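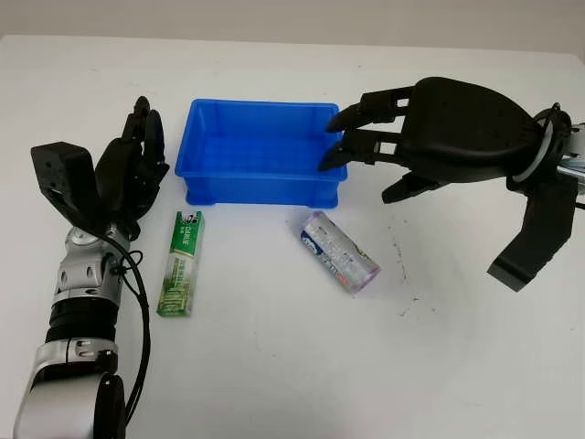
Figure 2. Two-arm station with bin, carton and cylindrical pack.

4.2 Recording a pick-and-place demonstration

1. Set the bin within reach of both hands and lay the items in front of it.
2. Put on the Vekness gloves and hold your hands still until both status lights turn green.
3. Press the left pedal to start the episode. Do not move for 2 seconds.
4. Pick up the first item with the nearer hand. Keep the idle hand open and clear of the bin.

CAUTION: Do not press down on the rim. The fingers stop at the force limit, but the wrist does not. 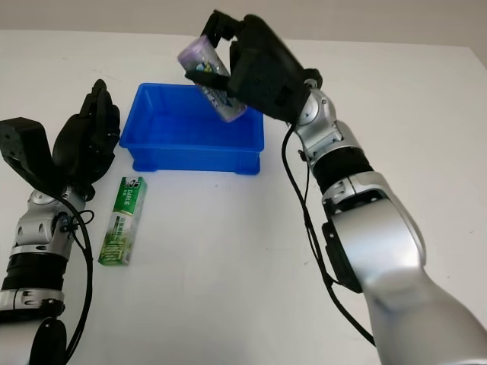
5. Bring the item over the bin and pause before opening the fingers — the trainer uses the pause to mark the release point.
6. Press the right pedal to end the episode. Press it twice to discard.

NOTE: Episodes longer than 200 seconds are split on export.

Repeat with the items in new positions. Record at least 9 episodes per layout before changing the operator. The Nollberg reference set holds 3,381 episodes, all recorded with this procedure.

If the hand lags behind the glove, stop and go to Section 6, Recalibration.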